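I bought the Plekeck shelf unit in June, against my own judgment, after reading one too many glowing posts about how it "changes the way a workshop feels." It's a long yellow metal unit with tiers, meant for parts and assembly work. It cost me 377 dollars with delivery. I've had it long enough now to have opinions, and most of them are lukewarm.

## What they promise

The Plekeck sheet says each level is easy to reach, easy to see and easy to keep in order. Two of those are fair. The third depends on you, and no shelf has ever kept me in order. My old setup was a Hodosard bench with a row of jars on it, and I could lose a bolt there in under a minute. I wanted to know if paying for yellow paint would fix that.

## The top

The top surface is the best part of the unit, so I'll start there. It's broad and it's at a sensible height for me. Big awkward pieces can lie on it and you can work on them with a hand under the edge. Anything with a hard shell will slide a little if you push it, and I'd have liked a lip or a rubber strip. Pfeiffer sells a mat that is supposed to fit. I haven't bought it, on principle. 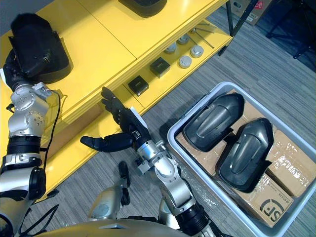 *The top surface, with small black blocks and round silver caps in the compartment under it.*

## The level below

My main complaint is with this one. The compartment under the top is open, and that's fine for grabbing things, but there are no dividers in the price I paid. Dividers are extra. Blocks stay put. Thin rods end up lying whichever way they like. Round parts are the worst, because you set them down as a group and by the end of an afternoon of reaching past them they've become a spread.

Kolbrún Dalsgaard, who talked me into the thing, says I should just put trays in. Well, yes. I could have put trays on the Hodosard. If a parts shelf needs 34 dollars' worth of trays before it can hold parts, I'd like that printed on the box.

She does have a point about the color, though. Dark pieces stand out against the yellow, and I find them faster than I did on bare wood. The brass-colored bits are another story. They blend in a bit, especially toward the back, and I've run my hand along the metal looking for a fitting that was right in front of me.

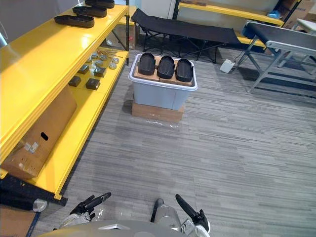
The lower tier is the one I've stopped arguing with. It takes a big cardboard box without any fuss, and if you turn the box at an angle you can get at the hand hole without crouching all the way down. I expected some sag there and I haven't found any. I do think they could have made it a touch deeper.

What you don't get is any help with the stuff that won't fit on a shelf. Mine ends up on the floor in front, same as before. I had some idea that new shelving would shame me into clearing the floor. It did not. A plain gray bin standing on a flattened-looking carton does as much for me as the lower tier does, and bins are cheap.

## Putting it together

Allow an evening. The instructions have 24 steps and at least four of them should be one step. The hardware comes in a single bag with everything mixed, so you sort first and build second. Timothée Pruvost held the far end of mine while I tightened, and I wouldn't try it alone — the long pieces swing around and carpet gives you nothing firm to brace against. One hole was a hair out of line. I got the bolt in with some leaning and a few words I won't put here.

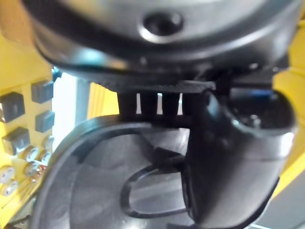

It hasn't wobbled since, I'll give it that. I went back and checked the bolts after the first couple of weeks, and only one wanted a turn. The paint chips if you drag metal across it, so lift things. I have a scratch on the front edge already and it's entirely my fault.

## Compared with the Roltar

I borrowed time on a friend's Roltar unit before writing this. The Roltar is uglier, a dull green, and its top is narrower. It also comes with dividers, and its hardware is bagged by step. If you mostly handle small loose parts, I'd point you there. If you need a wide top for bigger pieces and can live with sorting out the middle yourself, the Plekeck makes more sense.

## Would I buy it again?

At full price, no. At a decent discount, probably, and I'd order the trays the same day and stop complaining. Score: 3 out of 5, with half a point held back until somebody at Plekeck explains why dividers are an accessory. I've written to ask. So far I've had an automatic reply and a coupon for the mat.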